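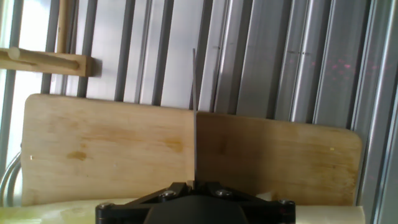 How to look after a wooden chopping board, and how to cut spring onions on it

A light wooden board shows everything. The one at the top of this page has a distinct brown stain on its left half and a bigger orange-brown patch nearer to the middle. Boards with such marks can often be used for many more years. I explain first the cleaning and the drying, then the cutting of spring onions, which is the job I do most often on mine.

You will need: a board, a flat kitchen knife, coarse salt, half a lemon, a soft brush, two clean cloths, a little mineral oil sold for kitchen use, and a bunch of spring onions. Time for the cleaning is 15 minutes, without the drying.

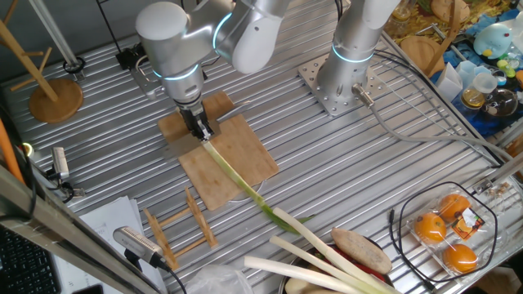

Written by Penner for the Koltcombe Kitchen Pages – June 2022

I have learned most of this from mistakes. My first board I left in the sink during a long lunch, and in the evening it was bent like a roof tile. The second one I have still, and it has been with me through two flats and one very wet cellar.

Part one: the stains

1. Scrape the board with the back of the knife, or with a plastic scraper. Small dry pieces of food like to stay near the edges, so go there too.

2. Rinse both sides with warm water. Always both sides, also when only one was used. A board which is wet on one face only will bend.

3. Put a handful of coarse salt on the stain and rub with the cut side of the lemon. Press firmly and go with the grain. When the salt becomes grey, wipe it away and take fresh.

4. Leave it for five minutes and rinse again.

5. Look at the stain. If it is paler, repeat one time more. If nothing has changed, it is probably deep in the wood and you can stop. A stain in the wood is only a colour, but a black spot which is soft when you press it is a different matter, and then I would buy a new board.

Please do not use bleach. I know that some people do it, but I could taste it in the bread afterwards.

Part two: the drying

Wipe the board with a cloth and stand it upright, with air on both sides. Against a wall is acceptable if you put it at a small angle. I turn mine once, after an hour or so, and leave it until the next morning. Not on the radiator and not in strong sun.

When it is fully dry, oil it. Pour a small spoon of oil in the middle, spread it with the second cloth and let it stay overnight. In the morning wipe off what was not absorbed. I do this in March, when the heating has made everything dry, and again in autumn. Olive oil is not good for this purpose, after some weeks it smells.

Part three: the spring onions

Before you start, put a damp cloth under the board so that it does not move. Check also that nothing hard is under it. In the second picture there is a round clear lid mostly hidden under the board, and with a lid under one side the board can rock. I have this habit myself with lids.

1. Wash the onions and shake them. If there is sand between the leaves, open the green part with your fingers under the tap.

2. Take one onion at a time if you are not used to it. Lay it flat on the board. A long stalk will go over the edge, like the one in the picture, and then it is easiest to cut it across the middle and work with two short pieces. The others can wait in a bowl. In the picture three more stalks are lying in a dark one, with a sweet potato on top (I would take the sweet potato out, it presses on the leaves).

3. Cut off the roots, only two or three millimetres. Remove the outer skin if it is slimy.

4. Keep the white part and the green part separate. The white goes in the pan at the beginning, the green at the very end or raw on the plate.

5. Hold the stalk with the finger tips bent inwards. The side of the blade slides along your knuckles and the tip of the knife stays on the board. For rings, cut straight. For soup I cut slanting, it looks nicer.

6. Move the rings with the back of the knife, never with the sharp side. The sharp side makes small scratches, and the edge becomes dull very quickly.

When you put the knife down between two onions, lay it so that the blade does not reach out past the side of the board. A sleeve catches it easily – I have a scar from exactly this.

Rinse the board afterwards with cold water first and then with warm. For the onion smell, the lemon from part one can be used again.

Filed under: Kitchen basics > Boards and knives

3 comments

Teritz
Thank you for the part about both sides. Mine was always rinsed on top only and now it rocks on the worktop. Is there any way to make it flat again?

Penner
You can try to wet the hollow side a little and put it with this side down on a towel, with something heavy on it, for two days. With mine it helped only half.

Itier
I use bicarbonate in place of salt and it took out a beetroot stain. It left the wood a bit rough though.

More from the Koltcombe Kitchen Pages
How to sharpen a flat kitchen knife on a stone
Storing oranges: fridge or bowl?
Sweet potatoes in the oven, whole or in pieces
Which oil for which wood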